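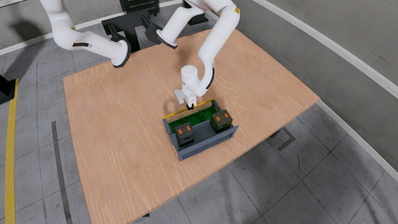

Simulated cell with both arms over the table, the right one above the divided tote.

Progress report to the Fletar small grants program, February

Project: two-arm tote handling, Pirkport shared workshop

Work this period went into the simulated version of the cell. We modelled the table, the tote with its green lining and centre divider, and the two arms, so programs can be tested before anyone runs them on the real bench. The dark grey boxes are in the model as well, with their orange top markings.

We have logged 861 simulated runs since the last report. Most of the early ones went to sorting out the approach height over the tote. The arms share one controller, built on the Runeveo board we bought with the first payment, and it now handles both without dropping commands.

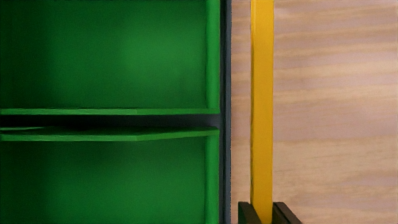 Grip width is the next job. The fingers need a setting for narrow parts and another for the boxes, and at present we change it by hand in the config file. We expect this to take around 30 hours of workshop time.

Two items are behind schedule. The Xu wrist adapter is on back order - the supplier now says 7 weeks - and the guard panels for the bench have not been cut. Neither affects the simulation work.

Spending is within budget. We ask that the unspent tooling money be carried over to the next period.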